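Keep the Small Works Sale Small

I have hung pictures in the Medve town hall for the fall show long enough to have opinions about it, and this year the opinion is about price. The proposal going around is to raise the ceiling on the small works table from $75 to $200 and to let exhibitors put in as many pieces as they like. I think both changes are a mistake.

The small works table started as a side business to the juried show. People who came to look at the big paintings had something they could carry home. The rules fit on an index card: nothing larger than a sheet of typing paper, nothing over $75, and no more than six pieces per artist. Last fall the table brought in more money than the walls did, and that is where the pressure comes from.

Trefor Prothero has made the case for the higher ceiling better than anyone. His argument is that $75 barely covers a decent frame, and that artists are being asked to subsidize the event. He is right about the frames. I priced one last week and put it back. But a painter can sell unframed work in a sleeve, and plenty of buyers prefer it that way. Areti Antoniadis sells her linocuts in plain sleeves and goes home with an empty box.

What the $75 limit does is bring in people who don't think of themselves as art buyers. Last year 1,089 people came through the door over the 2 days, and we wrote up 922 sales slips. Most of those slips were for one item. These were teachers, people from the feed store, kids with birthday money. A person who has bought one small etching is likely to come back and look harder at the walls. Move the price to $200 and I think we lose most of them, and I don't see who replaces them. Collectors from Virnberg already have galleries in Virnberg.

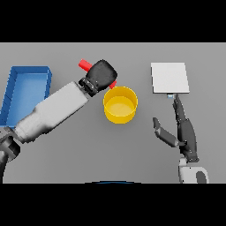
The blue tray, at the far left of the gray tabletop.

The limit of six pieces matters as much. Without it, the two or three artists who work fastest will fill the room. I don't blame them, I would do it too. But the show at Irnus dropped its limit a while back, and when I went in February it looked like a gift shop with three suppliers. The one bin of student work was under a coat rack. Kyung-tae Han used to show there and has stopped. He told me he was tired of hunting for his own drawings.

There is an honest complaint on the other side, and I don't want to skip it. The commission is the same on the table as on the walls, 30 percent, and on a $40 print that stings. If the aim is to get more money to the artists, cut the commission on small works to 15 and leave the price limit where it is. The show can make up the difference by charging a dollar or two for the preview evening, which has always been free and always been packed. I have suggested this before and was told people would object to paying. Maybe they would. I have watched those same people pay four dollars for cider in the parking lot.

The juried show is doing fine on its own terms and should go on with strict jurors and real prices. The table is a different thing, and it works. Entry forms go out in September 2026, so the rules have to be settled before then. If you exhibit, write to the show office and say which way you lean.

Comments

Matvii Yurchenko
I'm one of the fast ones you mean, no offense taken. I would be fine with a limit of ten. Six means I leave good stuff in the van.

printroom_sirnov
Agree on the commission. We went to 15 for small work at the Sirnov open studios and the number of entries went up the first year.

Tsutomu Nagano
$75 was set a long time ago and paper alone has doubled. Could we meet at $100? I don't think the birthday money kids would notice, most of them buy the cards anyway.

DeeAnn
I bought my first real picture off that table. Please leave it alone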